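Drandel PC Teardown Notes, README

Maintained by Saskia Tautahi and Stojan Papadopoulos. Last edited April 13, 2020.

Covers the desktop tower only. Parts are grouped by where they sit in the case: drive, graphics card, CPU, memory. The set has 191 pictures in 12 folders, one folder per session.

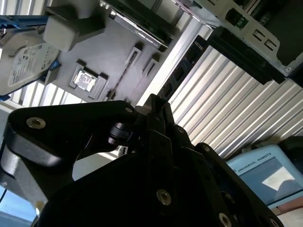

Hard drive with blue bracket, motherboard and GeForce card.

Labels in parts.csv use short names -- hdd, gpu, cpu, dimm. "Socket" means the CPU socket only. Memory slots are "dimm_slot", latches open or closed. Wendy Pearce checked folders 1 to 8; folder 11 still needs a second pass.
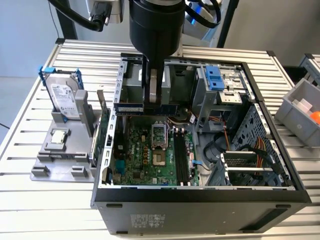 Tower on its side, CPU socket empty with the lever up, memory module above the board.

Send corrections to Saskia with the folder number and the row.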